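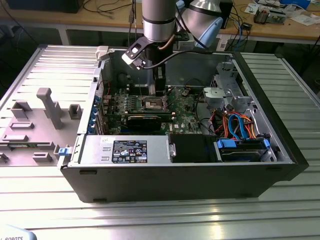 *Open desktop tower on the bench, Dell motherboard, side panel off.*

**Ticket: chip times missing at the 35 km mat, Skendside Marathon**
Opened by: Kyriaki Gavalas, results desk
Assigned to: Siyabonga Chauke
Priority: high
Status: solved, one point still open

**Problem as reported**

After the race in April we published the provisional results at 15:40. By the evening I had many e-mails from runners who have a start time, a half-way time and a finish time, but no split at 35 km. Our rules say that a runner without this split is marked "under review", so these people do not appear in the ranking. Some of them are in the first places of their age group and they are not happy.

I made an export from Rumilo (the results program, same version as last year). We have more than 2,000 finishers. 85 of them have no 35 km split. All other mats look complete.

**Kyriaki, first check**

I compared the 85 bib numbers with the list of late registrations. There is no connection. Some registered in the autumn, some at the expo. The chips come from different boxes also. I do not think the chips are the problem, as they were read well at the finish.

**Siyabonga, 18:20**

Please sort the 85 by finish time and by the time they passed half way. If they are all together on the road it is the mat or the reader. If they are spread out, I will look at the chip file.

**Kyriaki, 18:55**

Done. They are together. From the half-way times and the normal pace, I estimate that all of them came to the Parkia bridge inside the same 7 minutes. Before and after this gap the mat has normal readings.

**Siyabonga, 19:30**

Then the reader was not recording. I have its log open now. It shows a restart at 12:04 and the first reading after it at 12:11. The battery voltage before the restart is normal. I will ask Salamatu, she was the person in charge at that point.

**Salamatu Ametepe, 20:10**

Yes, I remember it. The feed zone was moved closer to the bridge this year and the crowd was standing near the box. Someone caught the power lead with a foot and it came out. I put it back in after a short time, but I did not look at the clock, and the green light needed long to come on. I wrote it on my paper sheet but the sheet is still in my bag, sorry.

**Backup data**

There is a second reader of type Chauke (our own box, Siyabonga's father built it) 20 metres after the bridge. It was not connected to Rumilo, it only writes to its card. Sizwe Kekana brought me the card the next morning.

Steps I followed:

1. Copied the card file to the results folder, without changing the original.
2. Checked the clock of the box against the main reader with runners who have both readings. The difference was the same for all.
3. Corrected the times by this difference.
4. Imported only the missing bibs in Rumilo with "fill gaps", not "replace".
5. Recalculated the age groups.

Result: 84 runners now have the split and are back in the ranking.

**Still open**

One bib has no reading on either reader. Ayanda Shezi is asking the photo company if they have this runner on the bridge. Until she has an answer, he stays "under review". I wrote to him and explained.

**For next year**

- Power lead fixed to the box with tape and covered with a rubber mat.
- Fence between the feed zone and the reader.
- Backup reader connected to Rumilo before the start.
- Paper sheets to be given to the results desk the same afternoon.

I will close the ticket when the last runner is decided.

Kyriaki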